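Chapter 4
Boxes, Bowls and Trays: Sorting Small Household Goods

What you will learn in this chapter

How to group small objects before you put them away
How to choose between a box, a bowl, a tray and a drawer
How to clear a table in an order that keeps the work short
How to write a label that another person can follow

Key words: container, footprint, opening, holding spot, sort, label

Introduction

Most homes have one surface where small things collect. It may be the kitchen table, a shelf by the front door or the top of a dresser. Keys, coins, batteries, gift boxes, jar lids and spare buttons all end up there, and after a few weeks it is hard to find a clear place to set down a cup.

Chapter 3 dealt with clothing and linens, which fold and stack. Small hard goods are different. They do not fold, they come in many shapes, and many of them are containers themselves. A box that once held a present can be an object to store, or it can be the place where other objects are stored. Deciding which it is comes first.

The case of the Mateos apartment

Ezequiel Ortuño rents a two-room apartment on Mateos Street in Werosville. In March he decided to clear the sideboard in his front room before a new one was delivered. He emptied it onto the floor and wrote down everything he found. His list ran to 194 items. Of these, 18 were boxes with nothing in them.

Ortuño had kept the boxes because they were sturdy and he thought they would be useful. In the meantime, the things that could have gone into them were lying between them. He kept the ones with lids that closed well, flattened the cardboard ones that were torn, and filled the rest. The job took him two evenings - longer than he had planned, mostly because he stopped to read old letters.

We will return to his list in Section 4.3, when we look at labels.

4.1 Looking at the container

Before a container is filled, it should be looked at in three ways.

The first is its footprint, meaning the amount of shelf or table it covers. A tall, narrow box and a wide, shallow bowl may hold the same amount, but the bowl takes up more of the shelf.

The second is its opening. A wide bowl lets a hand in from above and suits things that are used daily. A box with a slot in its upper face takes in flat items such as coins or folded notes, but to get them out again there must be another opening, such as a drawer near the bottom. A round vessel with a short neck is easy to fill with loose beads or dry beans and slow to empty of anything larger.

The third is its outside. Color and pattern help people remember where things are. A household that keeps sewing supplies in a red box and stamps in a striped one will need fewer labels than a household with four plain boxes. Clear or partly clear containers show their contents but look untidy if the contents are mixed.

Square containers line up against each other and against a wall. Round ones leave gaps, so they are best kept to the end of a row. If a drawer has to be pulled out from the front, leave space on the shelf for it to open fully.

Figure 4.1 Containers of different shapes set out on a table. First view: a wooden box with its drawer pulled out and a rounded, pale blue object to its left. Second view: a striped box, a red square box and a gray bowl. 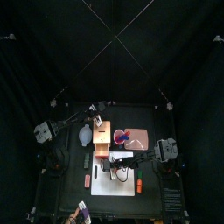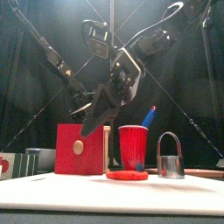

4.2 Clearing the table

Work from the largest object to the smallest. Large objects hide small ones, and moving them first shows how much there is to do.

1. Pick a holding spot. A tray or a board works well.
2. Move the empty containers to one side and open any lids and drawers.
3. Put like with like on the holding spot. Do not fill anything yet.
4. Match each group to a container, starting with the largest group.
5. Wipe the table before the containers go back.

Breakable items should stay on the table until the end. If they have to be moved early, set them down away from the edge and tell anyone who is helping you where they are.

Activity

Choose one drawer or shelf at home. Write down what is on it, then mark each item K (keep), M (move) or G (give away). Bring the list to class, where you will use it to write labels in Section 4.3.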